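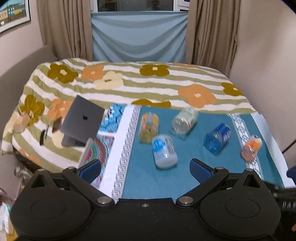
Progress report to the Verkdale fund: hand-held gripper kit under review
Prepared by Precious Tan

This report covers the second part of our review of the Andotitz kit, up to the end of December. As a reminder, you are paying for us to find out whether ordinary people can use a hand-held gripper at home to record everyday jobs well enough to teach a robot arm from them, and whether this kit is the one to buy. I'm pleased to say it has been a very good few months, and I have had to cut this down twice to keep it readable!

Where we are

We agreed a target of 1,000 usable recordings by the close of the review. We have 600. That is a little ahead of where the plan had us, and the pace has picked up noticeably now that people set up their own sessions. All 3 of the kits we bought are in use. One spent a while back with the supplier, Rodberg, who changed a stiff trigger under warranty and returned it in good order.

We have 9 households taking part. They record wherever suits them, on a kitchen worktop, a desk or the bed, and that variety is exactly what we hoped to get. A lab bench gives you the same plain surface day after day. Homes give you patterned bedding, curtains, a laptop left open, all the ordinary business of a room, and the robot will have to cope with every bit of it.

Bottles and small containers

Most of this period went on picking up plastic bottles and tubs. We ask people to lay a cloth down, put a handful of containers on their sides at different angles, and then pick them up in whatever order they like. It sounds simple and it is a lovely test. Clear plastic is hard for a camera to make out, round things roll, and a container lying on a slant makes you turn your wrist in a way you would never think about with your bare hand.

The gripper does well here. The textured blue finger pads hold smooth plastic without much squeeze, and the two fingers open wide enough for nearly everything we tried. Small bottles are fine. Very wide tubs need to be taken by the rim. Thin flat things, such as a card or a sachet, remain the weak spot, and several people gave up and slid them to the edge of the surface first. We have kept those recordings, as a robot could usefully learn the same trick.

What people think of it

They like it, on the whole, more than I expected. Nearly everyone was comfortable after one short session, and two households asked to keep the kit longer than planned. The main complaint is weight. After twenty minutes or so the wrist gets tired, and the recordings get jerkier. We now suggest short runs with a break between, and the share of recordings we have to throw away has dropped.

The cable is the other grumble. It catches on bedding and chair backs. Rodberg sent us some clips that help a bit, and I have asked whether a longer lead is possible.

The written guide could be much better. It assumes you already know how to pair the camera, and that step caused most of the phone calls I took. I rewrote it as a single page and sent it to everyone, and Rodberg have asked to use it too.

How it compares

We borrowed the Chauvin kit for a short side-by-side. It is lighter and has the nicer handle. Its fingers slipped more on smooth plastic, though, and the battery was flat before the end of most sessions. I would still choose the Andotitz for this work, but I'd like a longer go with the Chauvin before putting that in the final report.

Money

Spending is within budget. The warranty repair cost us only the postage. I would like to move what is left in the travel line to spare finger pads, as the ones used most are starting to wear smooth at the tips. Please let me know if you are happy with that.

Next

Soft items come next, starting with flannels and socks, then lids and caps on the same sort of containers we have been using so far. The first test on the arm itself, with the bottle recordings, is booked for 10 am on the first day the Verkdale workshop reopens. You would be very welcome to come and watch.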